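Workshop Tips: Notes From the Drovum Open Day

The open day at Drovum in October was mostly about robot arms, but I came home with a page of notes for an ordinary bench. They had one arm at work in the hall and a simulated one on a screen by the door. I watched both for most of the morning.

Fix the base first. The man running the demonstration checked the base bolts before he switched anything on. I now do the same with my vise and drill press every Monday. Two of the vise bolts were loose the first time I looked.

Give small parts a mat. A piece of stiff cardboard will do. It keeps the parts in one area, protects the bench top, and can be carried to a shelf with everything still on it. Trim it so it doesn't hang over the edge of the bench.

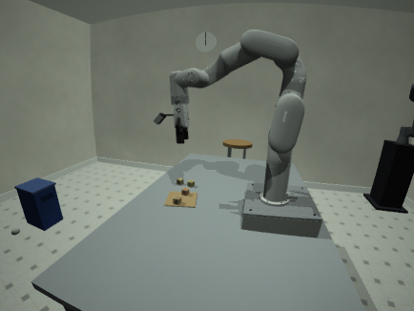

Mark the blocks you use for spacing and clamping. A dark square on one face is enough to show which way around a block goes. Use a paint marker and sand the face first with 80 grit, or the mark will rub off on your gloves.

Approach from above when you can. Reaching across a bench with a long tool knocks things over. Lift the tool clear, move it over the part, then lower it. The same goes for hot glue guns and soldering irons.

Try the job without the material. The Drovum people run each move in simulation before they run it on the machine. At home, walk a board past the saw with the power off and see what it bumps into. I found that anything over 14 inches wide hit my lamp.

Keep the floor clear on the side where you stand. Bins are fine against the wall.

The hall is at 484 Skidedmont Road, with parking behind the building. Go before ten in the morning if you want a place near the front. Children need closed shoes, and the coffee is cash only.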